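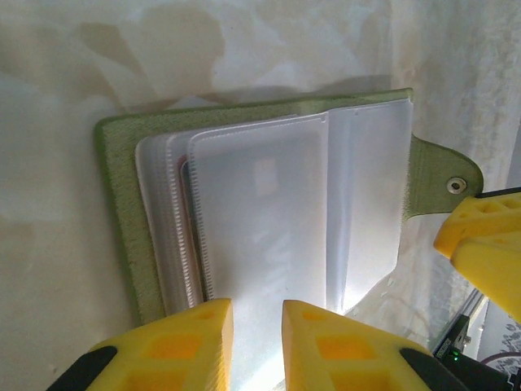
Agency staff and the new break rota at Fillton

Posted in: Pay, hours and conditions

wiroj_b
Tuesday, August 6, 2024

Does anyone know where we stand on this? I'm on nights at the Fillton warehouse through Orken, been there 14 months. From next week the agency people get one break of half an hour in the middle of the shift. The permanent staff keep the half hour plus two tea breaks. The notice went up by the clocking machine and the shift lead said it came from the client, so Orken can't change it.

There are 6 of us from Orken on my line and we do the same picking as everybody else. I thought we had equal rights after 12 weeks. Is that only pay?

Wiroj Bunnag

kurniawati.l

It isn't only pay. After 12 weeks in the same role with the same hirer you should get the same basic working conditions as if they had taken you on directly, and rest breaks are part of that. Holiday and night work too. Company sick pay isn't, which catches people out.

Ask Orken in writing for the terms that apply to a comparable permanent picker. Keep it short and keep a copy.

nightshift_sombat

I wouldn't put anything in writing yet. We did that at the Vistitz site and two of the lads who signed got no shifts the week after. The agency said it was a quiet week. Could have been, I suppose, but the overtime list was full.

Talk to the shift lead first. Half the time these notices are put up by someone who hasn't checked.

kurniawati.l

Sombat, I understand why you say that, but talking to the lead leaves him with nothing to show later. If they cut his shifts after he has asked about his rights, that's a separate complaint, and he'll need the letter to prove he asked. He can send it on his own. It doesn't need signatures.

nightshift_sombat

A separate complaint takes months and the rent is due on the first. I'm only telling him what happened.

lertchai_t

Is the 14 months all on the same job? I was moved from picking to returns and back again, and they tried to tell me the 12 weeks had started over.

wiroj_b

Same job all the way through. I had 2 weeks off in the spring, unpaid, but went back to the same line.
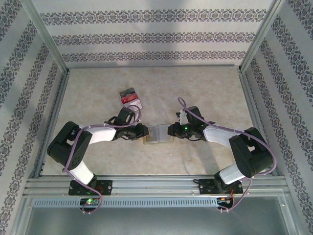

lertchai_t

Two weeks shouldn't matter then. A gap of up to six weeks only pauses the count, and you were well past it anyway. Mine was sorted in the end but I had to find all my old payslips. Keep yours.

charoen_s

Rep at the Kwiatkowski depot here. I agree with Kurniawati on the law and with Sombat on being careful. What I'd do is join the union before sending anything, if you haven't already. Some branches won't take up a problem that started before you joined, so ask the branch that first.

Also, are the tea breaks paid? If they are, the new rota is costing you money as well as a sit down. Put that in the letter.

wiroj_b

Yes, paid, 15 minutes each. I hadn't thought of it as a pay question.

I'm not in the union. Is there a form, or do I ring someone?

charoen_s

You can do either. There's a form on the branch page, and you pick warehousing and then agency. Put Fillton down as the workplace as well as Orken as the employer, or it goes to the wrong office. Ours has 823 members over several sites and things do get lost.

nightshift_sombat

Fair enough, join first. I'd still have a word with the lead before the letter goes.

Sombat Sitthichai (and no, Charoen didn't put me up to it, we disagree at home too)

kurniawati.l

If you do speak to him, write down the date and what he said the same night. Then send the letter whatever he tells you.

wiroj_b

Thanks all. I'll fill in the form tonight before work. I've got a photo of the notice on my phone in case they take it down. Will post again when Orken reply.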